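Parneo Forum > Perception and planning > Depth holes on lined bins break my place pose

eltwood_dev
We are training a clear-the-surface task: pick wrappers and other trash, drop it in the bin. The place planner takes the bin rim from the depth cloud and fits a circle. In September the fit was fine on our bins without a bag. With a bag it fails often. From 1,207 episodes I get a wrong rim height in 14 percent, always too low. Does anybody fit the rim from RGB only?

skhoury
I work on almost the same thing at Prostbridge, so I put two views from one of our bedroom sessions.
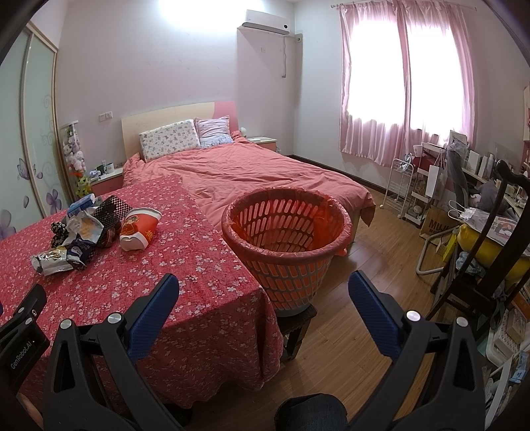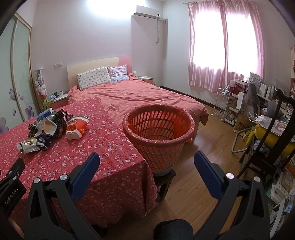 The rim fit is a bad idea for any bin with a thin liner, in my opinion. Depth from stereo goes through the translucent plastic in some pixels and stops on it in others, so your circle is an average of two surfaces. With a bag folded over the rim like ours, wrinkled at the edge, the real opening is also not a clean circle. We stopped fitting. We segment the opening in RGB, take the center ray, and use depth only from the stool and the floor, where it is solid. The height of the bin over the stool we keep as a constant for each object.

contreras_m
I don't agree with the constant. It works until somebody changes the bin. Then you have a planner which is very sure and very wrong. Better to keep the fit and reject it when the residual is high.

skhoury
We have this check too. But the residual was low in many bad cases, this was the problem. The slots in the side wall make a ring of points under the rim, and the circle fits nicely to that ring.

eltwood_dev
This explains "always too low"! I will plot the inlier heights tonight. What release height do you use?

skhoury
Two finger pad lengths over the rim. Lower than this, the pads touch the bag when they open.

contreras_m
OK, the slots I did not think about. Still I would cut the points by the normal direction before I give up the fit. Wall points look sideways, rim points mostly up. It is one filter.

skhoury
On a wrinkled bag the normals look everywhere. I tried with a sample of roughly 3,000 frames and lost most of the rim too. Maybe your sensor is less noisy than ours, then please show the plot.

eltwood_dev
Plotted. There are two clear groups, and the lower one is the wall. I will try first the filter from Contreras because it is quick, and after it the segmentation. Suha Khoury, can you share the label rules for "opening"? Do you include the folded part of the bag?

skhoury
No, only the inside edge of the fold. I will send the rules in a message.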